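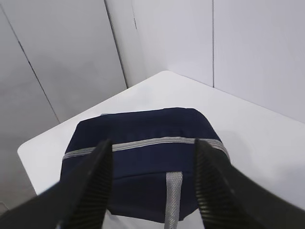
Bag Week at Stillmont

We spent a good part of October teaching our arm to handle soft things, and I loved nearly every minute of it! Hard boxes are easy to teach. Cloth folds, slumps and slides away from you, so whoever is driving has to feel their way in, and all those small corrections end up in the recording (the best part, if you ask me).

Everything was driven by remote from the Skernon hand controller, with the operator watching the wrist view. A run is kept only if the operator would be happy to see the arm copy it. We ended the month with 2,292 keepers.

The navy bag with the gray zipper band. One finger to each side, and slow on the close. Going in too high bunches up the fabric, so we practiced the approach on its own before recording any full runs.

Those ridges on the inside of the fingers are my favorite bit of hardware in the whole setup. With smooth pads we had to squeeze much harder on cloth.

The gray strap gets its own task next: pinch it, lift, let the bag hang, set it down. New drivers do 40 practice lifts first, and by the end they're usually racing each other.

Sessions run 2 hours with a driver swap in the middle. Fresh hands make much nicer demos.

More from the Nutotance and Tshabalala benches soon, including 3 new bags I can't wait to try.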